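Zukura Opens Hand-Teaching Cell for Bin Handling at Pravholm Site

May 23, 2022
By Elis Foulkes

PRAVHOLM – Zukura has opened a work cell at its Pravholm site where warehouse staff teach a robot arm to pick boxes out of bins by moving the arm themselves or by driving it from a desk in the next room. The cell went into daily use this month and will run through November, when the company decides whether to build more of them.

The project is a joint effort between Zukura, which runs the Pravholm site, and Tisach, which wrote the software that records the lessons. The software is called Bevan. It stores the position of every joint, the opening of the gripper and the video from a small camera at the wrist for as long as the operator is teaching.

Until now, each new bin task at Pravholm was written out as a program by an engineer. A change in the size of a carton or the height of a bin meant a call to the engineering office and a wait for a free slot. Under the new arrangement, the person who packs the bins on the floor can show the arm the task and hand the recording over at the end of the shift.

There are two ways to give a lesson.

In the first, the operator puts the arm into free mode with a switch on the teaching handle. The motors hold up the weight of the arm and let it be pushed where it is wanted. The operator guides the gripper down over the rim of the bin, closes it on the box, lifts, and moves to the drop point. Most people on the floor prefer this method for slow, close work, such as getting the fingers between a carton and the wall of a bin.

In the second, the operator sits at a desk with a hand controller and two screens. One screen shows the cell from a fixed position and the other shows the wrist view. The arm follows the controller at reduced speed. Remote teaching is used for longer moves and for jobs where a person standing beside the arm would be in the way of the bins.

A single task takes 40 lessons before the arm is allowed to try it alone. The lessons are split between operators so that the recordings do not all carry one person's habits. Boxes are turned, pushed into corners and tipped on their sides between lessons, and the bin itself is shifted on the floor.

"The first thing people do is move too fast," said Elis Foulkes, who leads the teaching program at Pravholm. "They know the job well and they want to get it over with. We ask them to slow down near the box and to keep going if they miss. A lesson with a missed grasp and a second try is useful to us. We keep those."

Nine operators have finished the training course so far. The course lasts 3 days. The first day covers safety and the free mode, the second covers the hand controller, and the third is spent recording under supervision. No programming background is asked for.

Zukura said the wrist view has changed how the lessons are reviewed. In earlier trials, the team relied on the fixed view alone, and the gripper often blocked the box at the moment of contact. With the wrist camera, a reviewer can check how the arm came in over the rim and which part of the box it was heading for. Parts of the arm take up a good deal of that view, and operators are taught to allow for this when they drive from the desk.

Reviewers mark each lesson as keep, trim or drop. Trimming removes the pauses at the start and end, when the operator is settling in or reaching for the switch. Lessons are dropped when the arm hits the bin hard enough to trip the force limit, or when the video and the joint record fall out of step. 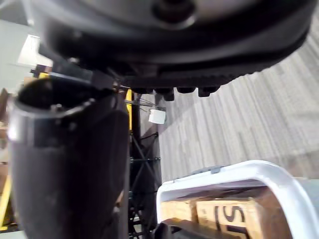 Zukura Robot Teaching Group, Pravholm

The current round of lessons uses cardboard boxes in white plastic bins that have a thick, rounded rim. The rim matters to the teaching. An arm that comes in too low will catch on it, and one that comes in too high loses time on every pick. Operators are asked to record approaches from more than one side, including tilted ones, where the floor appears at a slant in the wrist view.

Printed boxes are included on purpose. Large black lettering on a carton can look like an edge or a gap to the software, and the team wants the recordings to hold plenty of it before the arm works alone.

The arm will not be used alone on live orders during the trial. A trained operator stays at the cell with a stop button whenever it is running, and the speed is capped. Anyone who enters the marked area stops the arm, except during hand teaching, when a separate set of limits applies.

Tisach will release an update to Bevan during the trial. It will let an operator take over in the middle of a run, correct the arm from the desk and give control back, with the correction saved as a short lesson of its own. At present a run that goes wrong has to be stopped and the whole task shown again.

"That is the request we hear most," Foulkes said. "If the arm gets nine parts of the job right and fumbles the last one, the operator wants to show it the last one and leave the rest alone."

The two companies plan to teach 11 tasks by the end of the trial. Single boxes come first, followed by bins with mixed sizes and then by moving goods from one bin to another. Results for each task, including failed picks and operator time, will be shared with staff at the site before any decision is made about further cells.

Staff at Pravholm who want to join a later course can put their names down with their shift lead. Operators who complete the course stay in their present jobs and are scheduled for teaching sessions as part of their normal hours.

Visits to the cell by customers and suppliers can be arranged through the site office. Visitors may watch from the desk room and try the hand controller with the arm at its lowest speed. Closed shoes are required, and photography is allowed only with the agreement of the operator on duty.

Press questions should be sent to the Zukura communications office, marked for the attention of Elis Foulkes.

Last updated: Monday, 4:15 p.m.

Recent releases
Zukura and Tisach Sign Agreement on Shared Recording Software
Pravholm Site Completes Floor Work for New Robot Cells
Bevan Adds Side-by-Side Playback for Lesson Review
Zukura Names Shift Leads for Operator Training
Safety Rules for Hand Teaching Now Available to Site Staff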